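Last updated: June

Testing finger pads on a hand-held gripper with soft, floppy stuff

I get asked a lot how I compare finger pads before I commit to a set, so I'm finally writing it down. You don't need a bench or an arm for this. A hand-held gripper with a camera on it, a couch and a pile of laundry will get you surprisingly far (my kids now think this is my job, and they're not wrong).

What you need

A hand-held gripper with swappable pads. Mine is the Dokard linkage type, but any parallel-ish two-jaw tool will do.
Two or more sets of pads to compare. I used the blue ones from Enden and the stock black ones.
Some cloth things of different thickness: thin, knitted, slippery, whatever you've got.
A small screwdriver.

Step 1. Check the linkage first

Open and close the jaws slowly a few times with nothing in them. If one side lags, snug up the pivot screws until it stops, then back each one off a hair. I skipped this the first time and spent a whole evening blaming the pads for what was really a loose screw. Malou Kárason had warned me, too!

Step 2. Set out the cloth

Spread it on something soft and let it bunch up. Flat, neatly folded fabric is way too easy and every pad looks great on it. I also leave a few things nearby that I'm not going to pick up, so the camera view is as busy as it would be in a real room.

Step 3. Pinch, lift, shake

Come in from above, close until you feel the pads push back, and lift right away. Then give it a wiggle – a quick one, side to side – and put it down again. Keep your wrist speed about the same for both sets of pads or you're comparing your mood.

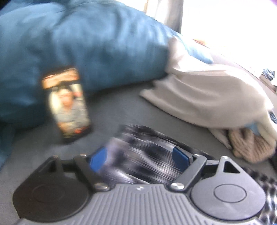 Blue pads closed on a patterned piece, moving fast enough to smear it.

Blur like that matters if you plan to use the video for anything later. I drop my camera exposure until the fabric pattern holds still, and if the room gets too dark for that I just move slower. Windows are a pain. Either turn so the glass is behind you or pull the curtain all the way across.

Step 4. Write down the misses

I keep a plain text file with one line per try: pad, item, held or dropped, and a word or two on why. My log is at 283 tries now, 81 of them drops, and the notes on the drops are the part I go back and read. "Slid out sideways" and "never got hold of it" are very different problems. The first one sends me looking for a grippier pad, the second for a thinner tip.

Step 5. Swap and repeat

Change the pads, redo step 1, and go again with the same items in the same order. For me the blue ones won on thin cloth and it was pretty much a tie on knits. Your laundry may disagree with mine, so send me your numbers!

Related
Sille Nørgaard's notes on mounting a wrist camera
Trurkton controller: first impressions
Printing your own soft pads

Contact | Copyright Esben Hafstein | Back to top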